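The wall between the kitchen and the dining room in the house on Larbridge Road was coming out in January. Trefor Probert had drawn a line on it in pencil to make this official, and for 14 days he ate his cereal facing the line.

His architect, Leopold Fuchs, wanted an island. Trefor wanted a drawer that opened all the way. They had met 6 times, and the island had grown at every meeting – it now had a sink, a wine shelf and what Fuchs called a landing zone, for which Trefor was to pay an extra 3000 dollars.

"What lands on it?" Trefor asked.

"Life," said Fuchs, and wrote down the number.

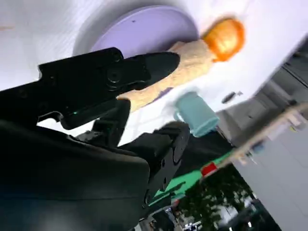 Ruairi Leckie thought the wall was holding up the bathroom. He mentioned this over the fence, in the tone of someone remarking on the weather, and added that the last owners had wanted an island too, and had settled for a nicer faucet.

Trefor went in and knocked on the wall in several places. It sounded like a wall. Upstairs, the tub gave a small creak.

He called Fuchs, who said that a beam would solve it, and that beams were very much in this year. Trefor looked at the pencil line for a while. Then he got two shelves from the garage and hung them along it, and they were nearly level.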